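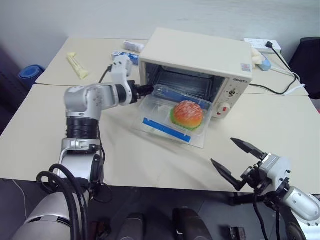
Home Food Garden Play Makers Subscribe

October
By Isamu Shibata

I bought my first toaster oven because I'd moved into a flat in Dirnholm with no stove, and I bought my first toy hamburger because my daughter asked for one in a shop and I was tired. I didn't expect to have opinions about either. Seven years later I have a cupboard full of pretend food and a very firm view on what it ought to be cooked in, and the editor has given me a page and a half, so off we go.

My view is that a toy burger belongs in a proper little oven. I've tried the purpose-built play kitchens, the ones with painted-on dials and an oven door held shut by a magnet, and they're lovely to look at (ours was mint green, and I did love it). But kids know. Mine played with it for a fortnight, then used the oven to store socks. What she wanted was a thing with a door that comes down, a wire rack you can look in at and a dial that turns with a bit of resistance. She wanted ours, basically.

So an old benchtop oven with the plug cut off went on a low table in the sunroom, and that was the end of the mint green kitchen. I gave it away to a family in Ustov. They've since told me about the socks they found in it.

I do think cream is the right colour for one, by the way. White looks like a laundry and stainless shows every fingerprint, but a rounded cream box with one big pale dial has a sort of milk bar friendliness about it. You want to put something in it. My mother-in-law in Miyazaki has had a cream one on her bench for 20 years and still makes her cheese toast in it every morning, standing up, with the radio on. When we visit I'm allowed to watch but not to touch the dial.

Now, trays. This is where I've put in the hours! The black metal tray that comes with a small oven is no good for play – it clangs, it's usually a bit greasy no matter how you scrub it, and you can't see what's on it once it's in the dark of the oven. A clear plastic container with sides is miles better. It slides, it weighs nothing, and the burger stays put when someone small yanks it out at an angle. Obviously clear plastic is for pretend baking in an oven that can't be switched on, and I'd be firm with children and husbands on that point. A strip of something bright along the front edge helps too. We went with blue. It gives them a spot to aim for with their hands, and it means I can find the tray under the couch.

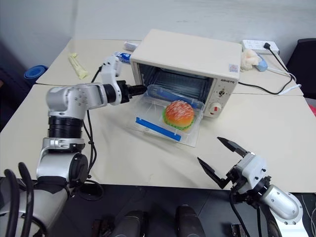

Burger's up: toy hamburger in a clear tray, halfway out of a cream toaster oven.

As for the burger itself, I'm fussy. A good pretend burger has a bun that looks like somebody glazed it, nearly orange, and a frill of green lettuce poking out all the way around. The lettuce matters more than you'd think. Take it away and you've got a brown disc in a bun, and my daughter's friends will ask what it is. I picked up three from Clirkeo when they cleared out their winter stock and two of them had lettuce so thin it curled by Christmas. The third is still our best piece. The dog has had it twice.

You don't need a huge menu, either. I used to lay out the lot, sushi and croissants and a whole roast chook, and what I got was a pile on the floor and no cooking. Six pieces is plenty for a morning. One burger is plenty, some days. There's a whole game in sliding it in, turning the dial, peering through the door, sliding it back out and announcing that it's not done, and I've seen that game go from breakfast until someone's mum came to collect them.

A few practical bits, as people do write in. Look for a door that stays down on its own, or it'll snap up on fingers. Take the rack out and feel along the ends for sharp bits, then put it back, they really do miss it if it's gone. Leave a decent stretch of clear table out the front so the tray has somewhere to land. And get the height right – ours was on a coffee table at first and everyone had to kneel to serve, which was fine for them and murder on me.

My daughter is nearly too old for it now. She cooks on the real one most Saturdays, cheese toast mainly, her grandmother's way. I asked last week whether I should pass the sunroom oven along to the Ustov family to go with their kitchen and she said no, leave it, so it's still there with the burger in.

Contact us | Copyright Dirnholm Monthly | Back to top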